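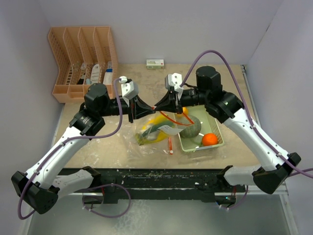
In Praise of the Plastic Bag

By Ada Carbone

For most of my working life I have judged grippers by how they handle blocks. You know the sort of thing: a cube, a peg, maybe a nice firm foam ball if somebody is feeling generous. The cube goes up, the cube comes down, and the maker prints a success rate on the box. I have printed a few of those rates myself, back when I was at Ferri, and I was proud of them, too.

So I say this with some affection for the old ways – I think we should all be testing on produce bags. Clear, crinkly, badly behaved produce bags with a melon or a banana in them.

I came around to this slowly. When Omid Asadi and I began comparing fingers for our two-arm bench in February, we had a Brarness pair, wide and padded and very comfortable to work with, and a Zornent pair that came to a narrow point. On blocks you would have been hard put to choose between them, and if I'm being fair the padded ones felt nicer to drive. Then Omid went and got some groceries. The wide pads could hold anything we handed them, but they had a dreadful time getting hold of a thin edge lying against more plastic. The pointed ones could pick at it the way you or I would with a fingernail, and then of course we had a new worry, how much of a slippery strip you can really hold at a tip that small.

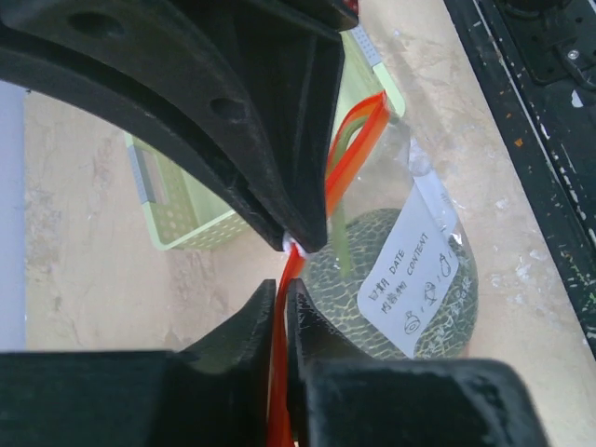
What the Close Camera Is For

I used to be stingy about wrist cameras, and I owe Nanami Hirano an apology for it. She kept asking for them and I kept saying that one good fixed view of the table ought to be plenty. From up there, though, a pinch is a few dark pixels. Down at the fingers you get the little knot where the plastic has gathered, and you can see the red-orange strip running between the pads, and you can start to argue about whether that is a grip you'd trust.

The trouble is that a finger close to the lens takes up a great deal of the view, and a pointed finger is still a finger. Clear film throws highlights back at you as well, and a label on a bag can wash out along one edge just when you would like to read it. I'd still take that over guessing. If your budget makes you choose between a fancier controller and a camera on each wrist, buy the cameras and live with the controller for another year.
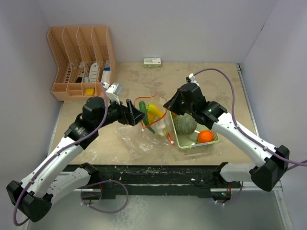 Fisivside Bench Notes, page 1608

Two hands on one bag mouth is my favorite test of the lot, and the one I'd most like to see other groups take up. Each arm has to give a little as the other one pulls, and the opening never makes the same shape for you. Tadeo Cisternas thinks this is unfair to the hardware, as so much depends on the person or the program doing the driving. He has a point, and I'd suggest running three drivers on each set of fingers before anybody writes down a preference. But a kitchen is unfair in just that way, and the kitchen is where people keep telling me these arms are headed.

Keep your cubes, by all means. I keep mine in a drawer and they're handy for a quick check after a finger change. Then put a cucumber in a bag and see how you get on.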